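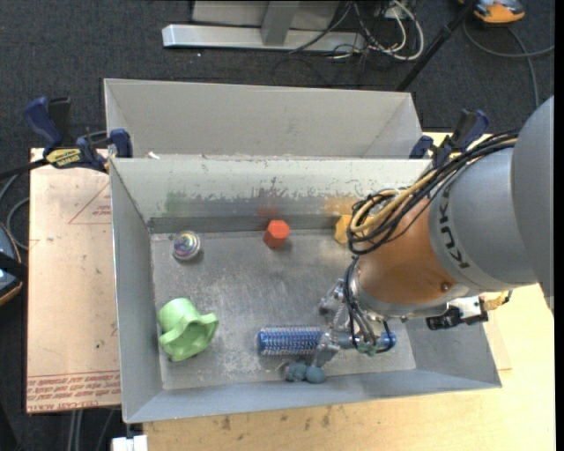 Step 2: Put everything in one bin

Now you have chosen the room you want to tidy. Take one big bin and go around with it. Each thing that is lying in the wrong place goes inside. Do not stop to think where it belongs. This comes later.

A metal bin is good for this work. It can get many scratches on the floor of it and still be useful for years. In one bin you may find very different things together, for example a blue brush with short pale bristles and a light green thing like a cup with a wavy rim. They do not look like neighbors at all! But for a short time they can share a bin.

Step 3: Ask what each thing is for

Take out one thing and ask: who uses this, and in which room? A brush for hair lives near a mirror. A cup lives in the kitchen. When you know the answer, carry the thing there and come back for the next one.

Sometimes you do not know the answer. Maybe it is a lumpy thing and you can't say what it is. Put it to the side and ask a grown-up.

Step 4: Sort into families

If you have many things, you can make families first. Things for washing are one family, things for drawing are another. At the Grulleven school in Surnulham, the children sorted 302 lost things last June. They made 16 families, and the biggest one was gloves.

New word: to sort - to put things into groups, so that the things in one group are alike in some way.

Try it at home

Sort the same things two times, first by color and then by what they do. Did the brush get new neighbors?

Text: Sebastian Vasiliu
7 November 2019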